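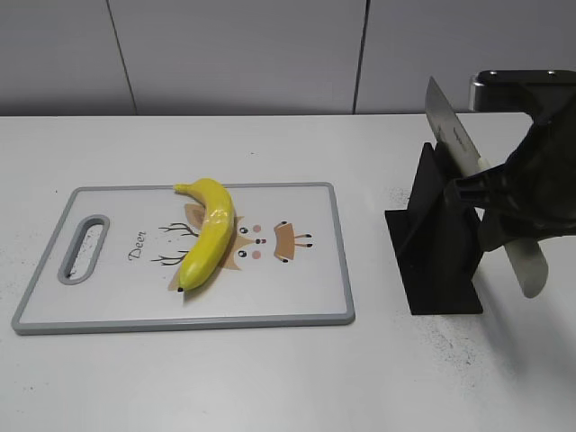 Features – 2023-07-16

How many bananas does it take?

By the time I get to Danlow, the count for the banana task stands at 476. That is the number of times an operator has steered the arm through picking up a kitchen knife and going to work on one piece of fruit on one cutting board. Corina Holzer, who runs the sessions, wants to reach 2,000 before December. She says so the way other people talk about losing weight.

The pitch is familiar by now. You don't program the robot, you show it. A person drives the arm by remote control, the computer records every move alongside the video, and a learning system called Gusto is trained on the pile. With enough examples, it's supposed to work out the rest for itself.

Enough is the word I keep tripping over. An operator gets through 20 runs in a good hour. Of the 476, Holzer's team threw out 80, mostly for hesitation. "If the person dithers, the robot learns to dither," she says. Fair enough, but people dither for good reasons when there's a blade involved, and I'm not sure I want a kitchen helper raised only on the confident ones.

Then there's the setup. White table, pale wall, a black stand, and a board with a cartoon deer on it, the word "Deer" written beside the antlers. My kitchen has mail on the counter. I ask whether the system is learning about bananas or about that deer. Holzer laughs, then gives a straight answer – they don't know yet. Boards will be swapped later. Skomell, the company paying for the work, wanted a clean baseline first.

Hauser, a rival shop, shows a video of its arm doing a similar job without a hitch. It doesn't say how many takes were filmed. I asked twice and got a brochure.

Holzer at least lets visitors sit through the bad runs. I stayed for two hours and was still on bananas when I left.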